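Equipment notes: what we plan to buy for the tableware cell in the next budget year
2024-02-13

The budget request for the Drollitton sorting cell goes in at the end of the month, and several departments have asked what is on it. This item covers the main lines, what was dropped, and what we still need from you before the numbers are final.

What the cell does now

The cell handles mixed tableware for the rental side of the business. Pieces come back from events in no fixed order and have to be picked off a table and sorted by set. One arm is in regular use, with a two-finger gripper and a small camera at the wrist. It was bought as a trial unit and has been kept on since. The trial budget covered the arm, the gripper and one year of support. It did not cover spare fingers, a second camera or any proper lighting, and those three gaps explain most of this year's request.

Grippers and fingers

We are asking for two complete sets of replacement fingers and one spare gripper body. Fingers are a wear item and should have been budgeted that way from the start. Last year we paid for them out of general maintenance, which meant each order needed its own approval and the cell waited 18 days for one of them. A yearly line for fingers removes that step.

We also looked at a suction tool from Fakero. It did well on flat glazed plates in the demo and poorly on anything woven. Baskets and trays are a steady part of what we rent out, so a suction tool would have to be an addition to the fingers, with a tool changer to go with it. The changer costs more than the suction tool does. We have left both off this request and will look again in July.

Lighting

Glare is the most common reason a pick gets passed to a person. The camera looks down at glazed ware under ceiling panels, and the reflections land on the printed designs we use to tell one set from another. On the mustard-yellow plates with the brown rim, the white patch can fall right across part of the center medallion, and the green and yellow-orange bowls pick up reflections on the inside as well.

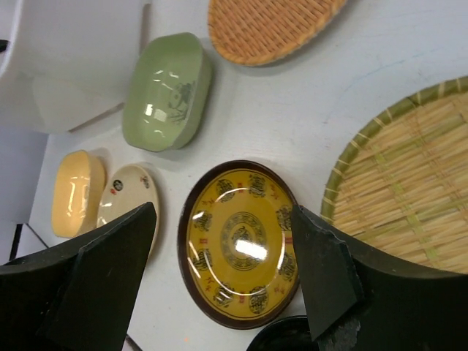 Reflections on glazed plates and bowls

The request is for two diffuse light panels on stands, plus a shade over the table to block the ceiling lights. We borrowed one panel from the packing area for a short test, and passed picks over that stretch fell from 31 a shift to a number the operators could handle without leaving their own station. One panel leaves a shadow behind deep bowls, hence the second. Stands and cabling are included in the quote. The shade will be made in our own shop, and only the material is charged to this budget.

Software and support

Tomić has offered to renew support at the same rate if we sign for two years. The one-year price is higher. We recommend two years, provided the contract lets us move the license to a different arm. The first draft did not say so, and we have sent it back for a change.

Training on new sets is a separate cost. The rental catalog has nearly 300 item types, and 97 of them are set up in the cell today. Each new type takes staff time at the table, and that time should be charged to the project. Please plan for it if your department is adding a product line this year. Large round trays need the most time, as they often reach past the camera's view and sit close to other pieces.

What is not on the list

A second arm. Several people asked for one, and the case may be there next year, but the first arm still spends too much of the day waiting. Lighting and spare parts will give us more output for less money. A second arm would also need floor space that the returns dock is using now.

A conveyor feed. Grodeo quoted us for a short belt with side guides. The price was fair, but the belt is too narrow for the big bamboo trays, and the wider model has a long lead time. The quote is on file.

What we need from you

Rental: a list of sets you expect to add or retire, with the number of pieces in each.

Maintenance: your count of finger changes for the past year, even if it is incomplete.

Finance: confirmation that fingers and gripper pads can go under consumables. If they have to stay under capital equipment, we need to know before the request is printed.

Send all of it to the equipment planning inbox. The quotes are in the shared budget folder, with delivery charges listed separately.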